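生活材料学概論 第3回 配布資料
編地と伸び　なぜ靴下はずり落ちるのか

前回の小テストについて。「織物と編物の違いを述べよ」に「値段」と書いた人が2名いました。間違いとは言い切れないのが腹立たしいところですが、点はあげていません。

1. 織りと編みの復習
織物は経糸と緯糸が直角に交差した構造で、糸の方向にはあまり伸びません。斜め(バイアス方向)に引くとよく伸びます。ワイシャツの肘が窮屈なのはこのためで、皆さんが太ったかどうかは別途検討してください。
編物はループの連なりです。引っぱるとまずループの形が変わり、糸そのものが伸びるのはその後になります。綿糸は大して伸びないのに綿のTシャツは伸びる、という話はここで説明がつきます。試験に出します。

2. よこ編の三原組織
平編(天竺)　表と裏で見た目が違う。端が丸まる。裁断実習で全員が一度は恨む生地です。
ゴム編(リブ)　表目と裏目の列が交互に並ぶ。幅方向によく伸び、よく戻る。袖口、襟、靴下の口。
パール編　表目と裏目の段が交互に並ぶ。丈方向に伸びる。厚みが出る。
「リブ」は日本語ではゴム編と呼びますが、ゴムが入っているとは限りません。この名前をつけた人に会えたら苦情を言いたいと毎年思っています。

3. 伸長率と回復率
伸長率(%)=(伸ばした長さ-元の長さ)÷元の長さ×100
回復率(%)=(伸ばした長さ-除重後の長さ)÷(伸ばした長さ-元の長さ)×100
分母を取り違える人が例年います。回復率が100を超えたら、生地が縮んで若返ったのか、自分の計算が違うのか、落ち着いて考えること。

計算例
元の長さ200 mmのリブ地を300 mmまで伸ばし、荷重を除いたら214 mmだった。
伸長率 50%
残った伸び 14 mm
回復率 (300-214)÷(300-200)×100=86%
優秀に見えますが、これは一回目の値です。靴下は毎朝伸ばされます。

4. たるみとしわ
筒状の編地がずり落ちるとき、布は均等には縮まず、横向きのひだになって積み重なります。筒の周長に余りがあること、肌との摩擦が足りないこと、丈が余っていることの三つが主な条件です。昔流行したルーズソックスは、この現象を商品にしたうえ、落ちすぎないよう糊で脚に貼っていました。材料学の敗北と見るか勝利と見るかは各自に任せます。
ひだの間隔は生地が厚く硬いほど広くなります。薄い生地は細かく、厚い生地は太く丸く折れる。手持ちの靴下で確かめてください。洗ったものを推奨します。
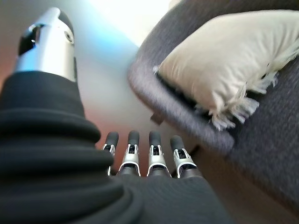 5. 口ゴムの締めつけ
ずり落ちを防ぐ一番簡単な方法は口をきつくすることで、一番嫌われる方法でもあります。脚に跡が残る靴下は、たいていここで手を抜いています。必要なのは弱い力で広い面を押さえることなので、リブの丈を長くとる、ポリウレタン糸を一段おきに入れる、ふくらはぎの形に合わせて度目を変える、といった工夫をします。度目とはループの大きさのことです。「どもく」と読んだ人がいましたが、「どめ」または「どもく」で、現場によって違います。笑った人は謝っておくように。

6. 課題
自宅の靴下を一足選び、口の部分の伸長率と回復率を測ること。荷重は各自で決めてよいが、必ず書く。「思いきり引いた」は荷重ではありません。測定は3回行い、平均だけでなく全部の値を載せてください。
用紙は536教室前の棚。提出も同じ棚の下段です。上段に入れたものは来年の受講生が計算用紙に使います。

参考資料
ラヨス靴下史の講義で触れたZoltán Lengyelの講義録と、Ashraf Hegazyの「筒編の力学」の抜粋を図書室に置きました。後者は数式が多いものの、3章の図だけでも見る価値があります。コピーは可、持ち帰りは不可。

次回は縮みと洗濯。捨ててもよいウールの小物がある人は持参してください。捨ててはいけないものを持ってきた場合の責任は負いません。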